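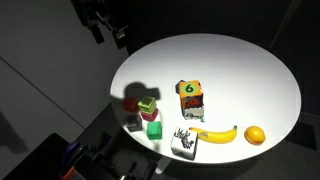
Revised borrowing periods for the shared toy and learning collection

Posted in: Members' Forum > Lending Policy > Open Consultations

Emrys Morris (Moderator)
Members are invited to comment on the proposed change to borrowing periods at the Overgaard branch. At present, all items in the toy and learning collection are issued for two weeks, with one renewal. Under the proposal, the standard period would be extended to four weeks and renewals would be withdrawn. Large outdoor items would remain on the two-week period.

The collection currently holds 735 items and is used by 162 member households. In the last full year, 572 renewals were processed by hand at the desk. Staff have indicated that this work takes time away from inspection and cleaning, both of which are required before an item may be issued again.

Comments should be posted in this thread. Members are asked to keep to the subject of borrowing periods. Fees will be considered separately in November.

s_rowlands
I wish to record my support for the proposal. Our household lives at the Prukard end of the bus route, and a return visit every two weeks has been difficult to arrange. On two occasions we have returned a puzzle before the children had finished with it, simply to avoid a late charge. A single four-week loan would suit families who cannot visit often.

I would ask whether the reservation system will be able to accommodate the change. Under the present rules a reserved item becomes available within two weeks at most, unless it has been renewed.

iskyrme
I must respectfully disagree with the previous member. The present arrangement is not perfect, but it keeps the popular items moving. The marble run, the train sets and the balance boards are requested constantly. If each is absent for four weeks at a time, a family at third place in the queue may wait three months. By that time a small child may well have lost interest in the item.

It should also be noted that a renewal is refused where another household has placed a reservation. That check would disappear under the proposal. I consider it the most useful part of the current rules, and I am surprised that the notice does not mention it.

Zuleica M.
Both members have raised fair points. I would suggest that the collection be divided into two groups. Items with a waiting list would be issued for two weeks and everything else for four. The branch at Pistusis has used a similar arrangement for its board games, and as a member there I have found it easy to follow. A colored label is placed on the storage bag and the due date is printed on the slip.

I would add that soft toys and baby items deserve separate thought. They need washing between loans, and the washing adds several days during which the item cannot be issued. A longer loan would mean fewer washes over the year, which may extend the life of the fabric.

iskyrme
The two-group arrangement would be acceptable to me, provided that the list of short-loan items is reviewed regularly and published. I would not wish to see an item placed on the short list in winter and left there for years. The scooters are a case in point — they were restricted when new and have remained so, although I have seen them on the shelf at every visit since the fall.

Ifor Rosser
I write as a desk assistant at Overgaard, although the views given are my own. The labels proposed by Zuleica are workable. My concern is with mixed loans. A household commonly borrows four or five items together and expects to return them together. If two are due in two weeks and three in four weeks, the family must either make an additional journey or bring everything back on the earlier date. In the second case the longer period has gained them very little.

Members may also wish to know that missing pieces are reported far more often after long loans. We saw this during the holiday closure, when all loans were extended automatically. Of the items returned late in that period, 91 came back incomplete. Most of the missing pieces were found at home once we had telephoned, but each call takes time, and the item stays off the shelf until the piece is returned.

s_rowlands
I am grateful to Mr. Rosser for the information, but I do not believe the holiday closure is a reasonable comparison. Many households were traveling or had guests. An ordinary four-week loan would be a different matter. I would also observe that a contents card in each bag would help a great deal. Several of the bags we have borrowed had no card at all, and we could not tell whether the set was complete when we received it.

Ifor Rosser
That is a fair criticism. Cards are being replaced as items come in. The construction sets and puzzles have been finished. The pretend food and the farm animals have not.

Zuleica M.
On the matter of mixed loans, might the slip show both dates, with a reminder sent before the first? Our notices are sent through Trirnex, and the account settings already permit a reminder for each item. I receive mine separately at present, even when the dates are the same.

Emrys Morris (Moderator)
Members are thanked for their contributions. The following questions have been passed to the branch: whether short-loan items can be listed publicly, how often the list would be reviewed, and whether reminders can be set by item. The question of reservations remains open, and I will post the reply when it is received.

No change will take effect before the consultation has closed. Written comments may be handed in at the desk until Thu 15 February. Items now on loan remain due on the date printed on the slip.

iskyrme
Please also ask whether a member may return one part of a mixed loan through the book drop. The notice on the door says that toys are not accepted there, but the smaller bags would fit without difficulty.

Emrys Morris (Moderator)
The question has been added.

Reader comments (3)

grandparent_of_three: Four weeks would be welcome. We have the children only every other weekend, so a two-week loan gives us a single visit with the item.

P. at Prukard: I support the two-group plan. Please keep the train sets on the short list.

quietreader: Will the longer period apply to the sensory items? They are not mentioned in the notice.

Tags: toy library, loan periods, reservations, member consultation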